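Prokel, student project thread. The task this term is a single pick: one computer mouse, one table, one hand-held gripper with two fingers. Demonstrations are recorded by hand and replayed on the arm in May.

Target count is 1000 demos. Pridlow, the last project, used 3000 and half were near copies of each other.
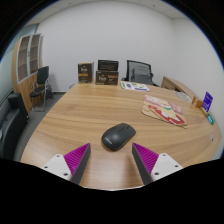 Fingers open, mouse lying diagonally between them.

Grading rule, per Mieczysław Kaczorowski: a demo counts only if the fingers are open at the start and the object clears the table at the end. Partial lifts go in a separate folder.
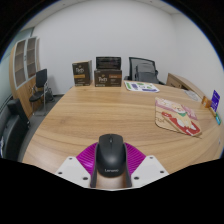

Grip orientation is the open question for Prokel. Our labels had one value for "held" and that loses too much. A mouse held upright between the fingers, scroll wheel near the top, needs its own label – a flat carry would replay differently. We now use 4 orientation labels.

Next: rerun the Zustik script on the relabeled set. Sync offset is still 9 ms and I would like it lower.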